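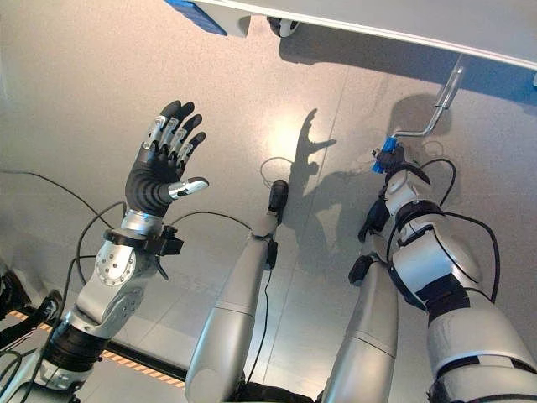

Figure 5.1. A robotic hand, palm forward, over a speckled floor.

Chapter 5: Where the Rent Goes

I bought my first share of an apartment building without knowing what a rent roll was. I'm telling you so you'll feel better about this chapter, which is full of words that sound harder than they are. A rent roll is a list. It has every unit in the building, who rents it, what they pay each month and when the lease runs out. If you can read a class schedule, you can read a rent roll!

In Chapter 4 we looked at what a building costs to buy. Now we're going to follow the money once the keys have changed hands, and we'll do it with one property the whole way through. I call it Haltcombe Court, and it has 200 apartments, a leaky parking deck and a lender named Prakier Savings that wants to be paid every month whether the deck leaks or not.

Let's start at the top of the page. The average rent at Haltcombe is $1,386 a month. Multiply by 200 and you get $277,200, and that number has a nice name: gross potential rent. I love gross potential rent. It's what the building would bring in if every single unit were full and every tenant paid in full (and I have yet to meet that building). So we take some away. At Haltcombe we'll take away 5 percent for empty units and missed payments, or $13,860, and that leaves us with $263,340.

Then there are concessions. Say the manager fills a few slow units by knocking the rent down to $1,360. That's $26 a month per unit, and it looks like pocket change until you spread it over a year's lease, when it comes to $312. Watch for these. Sellers sometimes hand you a rent roll showing the asking rents, with the discounts tucked away on a different sheet -- I once found mine on a Friday afternoon, stapled behind the pest control contract.

After that come the operating expenses: taxes, insurance, repairs, payroll, water, trash. The mortgage payment isn't one of them, and I'll keep saying so until you're sick of it. What's left before the mortgage is net operating income, or NOI, and it's the number your lender cares about most. 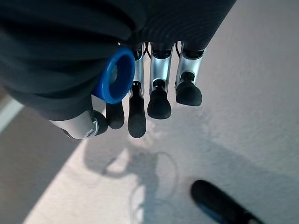

Soliman objects that a lender should care more about the tenants than about NOI, because one bad year of turnover can wreck a number that looked fine at closing. It's a fair point, and we'll come back to it in section 5.3, where the Dillwood Terrace case has two buildings with the same NOI and very different leases.

For now, get a pencil and a calculator. Section 5.1 starts with a blank rent roll, and we're going to fill it in one line at a time.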